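Carnet d'atelier – projet Vernholm, tri en vrac
Juin, commencé à 14 h, fini bien trop tard

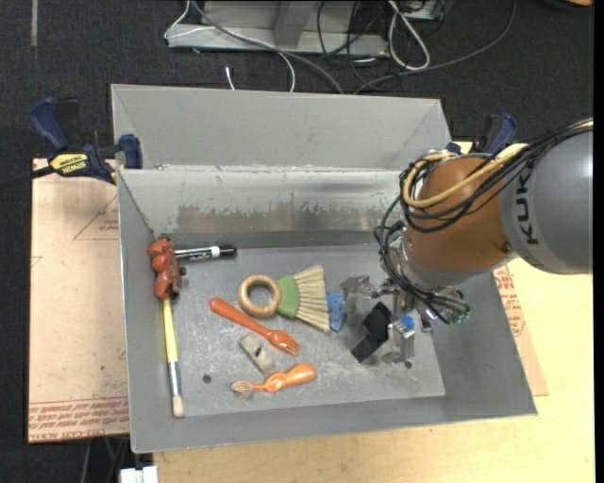 Gros morceau du jour : reprendre la planification de descente, qui me résistait depuis la dernière séance. L'idée de départ était d'attaquer chaque objet à la verticale, ce qui marche très bien au milieu du bac et très mal dès qu'on approche des parois. J'ai donc ajouté une inclinaison autorisée de 20 degrés, avec un couloir de sortie recalculé à chaque prise. Et ça change tout ! Le mélange reste volontairement pénible : la balayette avec son anneau en bois clair, la fourchette rouge orangé posée en biais sur un petit bloc, le pinceau à manche jaune, le marqueur à capuchon noir presque parallèle à la paroi du fond. Pour ce dernier, l'ancienne version refusait tout net (aucune trajectoire valide). La nouvelle en propose plusieurs, et la première de la liste est propre.

Réglages gardés pour la suite :
vitesse d'approche 30 mm/s sur la fin de course
dégagement vertical 12 cm avant tout déplacement latéral
400 itérations max pour le planificateur, au-delà il abandonne et passe à l'objet suivant
seuil de contact inchangé

J'ai essayé de monter le nombre d'itérations, sans gain visible, et on attend devant l'écran. Retour à 400.

Côté perception, le module Skarka sépare enfin correctement les objets qui se chevauchent. La fourchette et le bloc sortaient comme un seul gros truc allongé, maintenant j'ai bien deux masques. Les poils de la balayette restent difficiles : le contour bave et le centre estimé part trop loin du manche. Contournement provisoire, je pondère la partie rigide plus fort. C'est moche dans le code mais le point de prise tombe au bon endroit, sur la partie verte ou juste à côté. À reprendre proprement, j'ai laissé un commentaire dans le fichier.

Le fond métallique rayé donne encore des reflets dans la carte de profondeur. Un filtre médian suffit pour les petits, pas pour la grande tache qui apparaît quand la lumière vient de la verrière. Idée à creuser : soustraire un fond appris à vide, à refaire au début de chaque séance. Les trous du fond serviraient de repères pour vérifier que le bac n'a pas bougé – ça me plaît beaucoup, deux points fixes gratuits !

Mécanique : resserrer les deux serre-joints avant chaque série. Le bac qui glisse de quelques millimètres, c'est toute la calibration à refaire, et j'y ai déjà laissé une soirée. Le faisceau de câbles au poignet demande aussi de l'attention. J'ai limité la rotation du dernier axe dans le logiciel pour ne pas tirer dessus, mais il faudra une vraie gaine. Voir s'il en reste dans le carton Dadirbridge, étagère du bas.

Essai Yen (le script qui enchaîne les prises sans intervention) : lancé en fin de séance, 12 prises demandées, 12 exécutées sans arrêt de sécurité. Première fois que la série va au bout ! J'ai gardé les journaux dans le dossier commun, allez voir les courbes d'effort, elles sont superbes.

Prochaine fois :
fond appris, version rapide
masque de la balayette
gaine pour le poignet
relancer Yen avec 20 prises et les objets serrés contre la paroi gauche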